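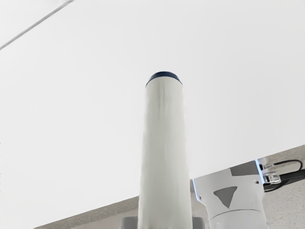
Hand and Camera Trials: Frequently Asked Questions

Last updated 7/2/20

What are you comparing?

Two end effectors and two camera setups, all on the same simulated arm, all doing the same job: pick up a marker and put it in the pen cup. One end effector is a plain two-finger gripper and the other is a multi-fingered hand. The cameras are a fixed one that looks across the table and a close one that rides along near the wrist. We love this task. It looks like nothing, and then you try to write a controller for it!

Why a marker and a cup?

Everybody has them, so anybody can repeat the setup. A marker is long and thin, which means a small error at the fingers turns into a big error at the tip, and the cup opening doesn't forgive much. Our markers are white with a blue cap, and the color change gives the vision code a handy clue about which end is which.

Is any of this on a real arm?

Not yet. Everything on this page was done in simulation, using a scene we call Zomitgate (a table, a wall, a speckled floor, a mesh cup). Maksym Yatsenko built the first version in January and we've been fiddling with the lighting ever since.

How many trials did you run?

600 for each end effector, with the fixed camera. The multi-fingered hand got the marker into the cup 519 times and the two-finger gripper 438 times. Same starting positions for both, same time limit. The wrist camera trials are still going, so we don't have a total for those.

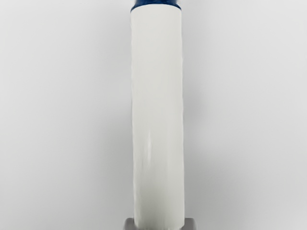

Which controller are you using?

Both end effectors run on Bason, our own position controller with a soft limit on finger force. We tried a version with pure position control first and it squeezed far too hard. The gains are in the settings file, one block per end effector, and you can change them without rebuilding anything.

Why did the hand do better?

We think it's the way the fingers wrap. When the marker touches the rim, the hand lets it tilt a little and keeps hold of it, while the two-finger gripper tends to let it spin between the pads. Jong-dae Ryu isn't convinced and wants to rerun the gripper with wider pads before we say any more. Fair enough, the pads are pretty skinny.

So is the hand just the better choice?

For this task, so far, it's ahead. It's also slower to plan for and much fussier to tune. If all you do is move blocks from one bin to another, start with the gripper and have a nice afternoon.

What is the wrist camera good for?

The last bit before contact. From across the table the arm can block the view right when you want it most. Up close you get a big clean look at the marker, but often not its whole length, so the pose estimate has to cope with a missing end. Ours copes with that badly. Shanthi Navaratnam is working on a blend of both views, and the early runs have us really excited. 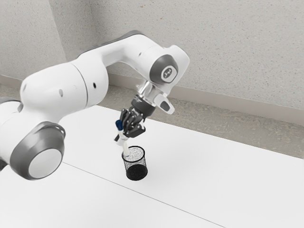 Maldonado Robotics Club, Manipulation Team

Can I try my own gripper model?

Please do! Load it at the flange, give it a mass and a joint list, and run the short test first. That's eight trials with an easy cup position. If your fingers pass through the mesh, your collision shapes are too coarse, and so were ours.

Do I need a fast computer?

An ordinary desktop will do for the short test. Turn the shadows off if the camera views crawl. For full sets we use the shared machine, Zenis, and you can ask Ehsan Awan for a slot.

Does the marker always go in tip first?

It does in the standard task. There's a cap-first option too, but the two sets of results shouldn't be mixed.

Who do I write to about a bug?

Montserrat Robles keeps the list. Send her the settings file and the trial number, plus the log if you still have it.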